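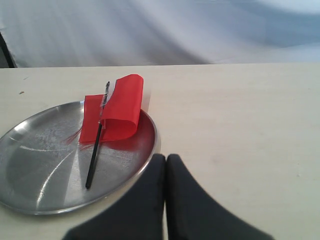

Quem somos

A Praten organiza eventos solidários para pequenas associações: concertos, jantares, caminhadas, leilões. Trabalhamos sobretudo com grupos de pais e com famílias que perderam alguém e querem juntar pessoas à volta desse nome.

Começámos por desconfiança. Keyvan Safavi e Marta Palamarchuk conheceram-se na organização de uma gala em que o aluguer da sala e o catering levaram quase tudo o que se tinha vendido em bilhetes. No discurso final falou-se de «noite inesquecível». A associação recebeu um cheque grande de cartão e, meses mais tarde, uma transferência pequena. Ninguém mentiu, mas também ninguém mostrou as contas.

Continuamos a ter dúvidas sobre boa parte do que se faz neste meio, incluindo algumas coisas que nós próprios fazemos. Não sabemos se uma caminhada «sensibiliza» alguém. Nunca vimos isso medido de maneira convincente e deixámos de usar a palavra nas propostas. Sabemos dizer quanto entrou, quanto saiu e em que dia o dinheiro chegou à conta da associação.

Como trabalhamos

Antes de aceitar um evento pedimos um orçamento simples e uma conversa com quem vai receber os fundos. Às vezes a nossa resposta é que não vale a pena. Foi o que dissemos no início ao grupo Nazari, que queria um concerto com orquestra para uma sala de 224 lugares. Acabaram por fazer um serão com 2 músicos e sopa, e entregaram pouco mais de 2.000 euros ao apoio a irmãos em luto. Há quem ache pouco. A orquestra teria dado prejuízo.

Cobramos um valor fixo, combinado por escrito -- nunca uma percentagem do que se angaria. Já nos explicaram que a percentagem «alinha interesses». Continuamos à espera de ver um caso em que tenha alinhado os da família.

As contas de cada evento são enviadas à associação e a quem as pedir, com as despesas discriminadas.

A equipa

Keyvan Safavi trata de orçamentos e contratos com as salas.
Marta Palamarchuk acompanha as famílias, desde a primeira reunião até depois do evento.
Dewanti Entili faz a programação e a produção técnica.
Reece Treloar responde pelas inscrições e pela bilheteira, e mantém o Coka, o nosso registo interno de donativos.

O que não fazemos

Não fazemos peditórios de rua nem campanhas por telefone. Não publicamos fotografias de crianças para vender bilhetes. Também não damos prémios a patrocinadores, apesar da insistência de alguns.

Contactos

O escritório fecha à segunda-feira. Em janeiro não marcamos eventos e usamos o mês para fechar as contas do ano anterior. Os pedidos de reunião podem ser feitos pelo formulário desta página.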